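Home Programs Reports Grants Contact

Tool Kit Lending Program: Progress Report to the Pelley Fund, August

4 min read

Prepared by Homa Tehrani, program lead, Peixoto Street Tool Library

1. Where the work stands

The Pelley Fund grant pays for three things: replacing our old loose-tool bins with boxed kits, setting up a proper returns table, and writing a contents sheet for each kit type. The boxed kits are in use. The returns table is in use. The contents sheets are written for the household kit and the bicycle kit and still in draft for the electrical kit.

We now have 93 kits on the shelf or out on loan. The target in the grant agreement was 90 by the end of the summer, so this part is complete. The kits were filled from our own stock where we could manage it, and from two orders placed with Tosska where we could not. The second order arrived short of hex key sets. Tosska has sent the missing sets and did not charge for shipping.

2. Loans

Members have taken out kits 531 times since the program opened. The household kit is the most borrowed by a wide margin. The bicycle kit picked up after school let out. The electrical kit has gone out less than we planned for, and we think part of the reason is that the draft sheet is hard to read. Jairo Apaza is rewriting it with larger type and a drawing of the tray.

Most loans come back inside the two-week limit. We send one reminder by text and then call. Two kits have been written off this period, both of them household kits, and the borrowers have paid the replacement fee.

3. Checking and repacking

Every returned kit is opened and gone through before it goes back on the shelf. This takes more hours than anything else in the program, and it is the part we underestimated in the application.

The old way was to tip the bin out and sort the pile. It was quick, but small items went missing and we often found out only when the next borrower complained. With the boxes, the lid is opened all the way, tools are handled one at a time, and each goes back to its own place before the box is closed. Small tools are checked last, as they are the ones most often put back in the wrong slot.
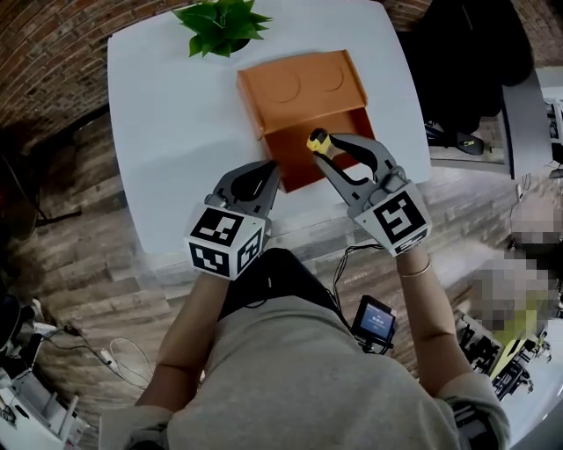 Open orange box at the white table, with a small yellow-and-black item held in the right-hand gripper.

The order of work at the table is now settled. The box goes in the center, with the open side toward the person doing the check. The contents sheet is read from top to bottom. Anything worn or cracked goes into the repair tray and is replaced from stock the same day if we have it. If we do not, a tag goes on the handle of the box and it stays off the shelf.

In this period 38 kits were tagged. Most needed a single part, usually a driver bit or a blade. The tags have worked well and we intend to keep them. The one problem is that the string type comes off in the shelf racks -- we have switched to a plastic loop.

4. The boxes

We chose the Flurkis box over the soft roll because it stacks and because members can see at once if a slot is empty. After several months of use we are satisfied with it. The latches are the weak point. Four have been replaced, and Flurkis sells them separately, so we are not losing whole boxes over them.

The label on the end of the box wears off with handling. We tried clear tape over the top, which yellowed. We are now testing a stamped number on the handle, and this may need a small change to the supplies budget. I will write separately if it does.

5. Budget

Spending is in line with the plan except for staff hours on checking, which are over. We covered the difference from the events line, where we held one open day in place of two. We are not asking for extra funds. We would like your approval to move the rest of the events line to staff hours for the remainder of the grant -- a one-page request is attached.

6. Next period

Finish the electrical kit sheet and print it.
Decide on the stamped number and mark all boxes the same way.
Train two more people on the returns table, so that it can be open in the evening until 8:00.
Start a short list of spare parts to keep on hand, based on the tags.

Jairo will send the loan figures by kit type as a spreadsheet. Questions about the budget request can come to me.

Homa Tehrani

Related reports
Tool Kit Lending Program: First Report to the Pelley Fund
Choosing a Box: Notes from the Flurkis Trial
How We Set Late Fees
Contents Sheet, Household Kit
Contents Sheet, Bicycle Kit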